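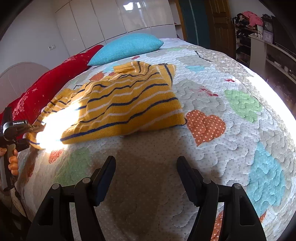 4. Evaluation of the Erkitz hand-held kit on household cloth tasks

By the Vetstead test group
August 5, 2019
3 shares | 2 comments

4.1 Set-up and conditions

The Erkitz kit is sold as a complete service for recording manual work: hand-held grippers with a camera view over the fingers, the cabling, the recording software, and remote checking of the files by the supplier. We took it on a short hire in June and used it as delivered. The only changes we made were to the recording settings, which were reset to the values in the supplier's own guide after the first trial.

The work reported in this section is the handling of knitwear on a bed. Cloth was chosen for its difficulty. A rigid object is either in the fingers or it is not, and the jaw opening gives a fair estimate of its width. A jumper gives no such help: the fingers may close on one layer, on several layers, or on the bedspread beneath, and the jaw reading changes very little between these cases. The cover used in this room was a quilt with heart-shaped patches, some of them dotted, in reds, oranges, greens and blues. It is a poor background for any method that separates objects by colour, and we regard that as a fair test of a product advertised for use in lived-in homes.

The garment was a mustard-yellow knit with navy and whitish stripes. The stripes are useful to a human reader of the recordings because they ripple where the knit is not flat. They are less useful to the automatic fold tracker in the kit, which in our trials tended to take a stripe for a fold edge when the two ran close to parallel.

4.2 Recording quality

A total of 2612 recordings were kept after checking. Each was judged on three points: whether the fingers stayed in view, whether the garment outline could be traced by eye, and whether the position track was unbroken. The first point gave little trouble. The finger pads come up from the bottom of the view with a clear gap between them, and they hide only a small part of the bed when held at working height.

Light was the main cause of rejection. The exposure control supplied with the kit averages over the whole view, so a strong patch of sun is lost to white while the shaded parts are held well. Where the patch lay across the knit, the stripes could not be recovered in later processing. Where it lay on the quilt, the loss was harmless to the outline but still upset the tracker, which depends on the stitched lines and patches for its fixed points. The Molteck package we used in earlier work lets the user mark a region for exposure. Erkitz does not, and the supplier has given no date for such a setting.

Figure 3. Folded striped knit on the right of the quilt, with a hand-held gripper above it. The patch of sun at left of centre is overexposed.
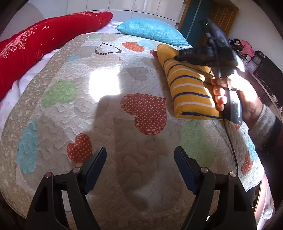 Tracking losses were grouped by cause. Most followed a fast turn of the wrist near the head of the bed, and a smaller group came from one gripper passing in front of the other. The second group matters more for two-handed folding, where the grippers must come close together by the nature of the task. The Arnaud correction, applied after recording, repaired short losses but left long ones with a visible step in the path — we discarded these without further treatment.

4.3 Handling and cabling

The handle allows a full wrap of the fingers and was found comfortable for short sessions. The cable leaves the underside and hangs freely. On a table this is of no concern; on a bed it drags over the cover, and on several occasions it pulled at the garment being folded. A clip on the forearm would remove the fault at very little cost. Users in sleeves with a thick cuff also reported that the cuff rubbed against the lower end of the handle.

4.4 Cost and suitability

The hire price covers file checking, and for a small group this is the strongest argument for the service. Faulty files were returned with a short written note, usually precise enough to act on. For rooms with steady light the kit can be recommended as supplied. For rooms with direct sun, curtains should be drawn or the bed worked from the shaded side, and the fold tracker should be switched off for striped cloth. Results for towels and bed linen are given in Section 5.

Related items
Molteck recording package: notes on exposure regions
Applying the Arnaud correction to broken position tracks
Vetstead test methods for soft goods, Part 2
Cable routing on hand-held grippers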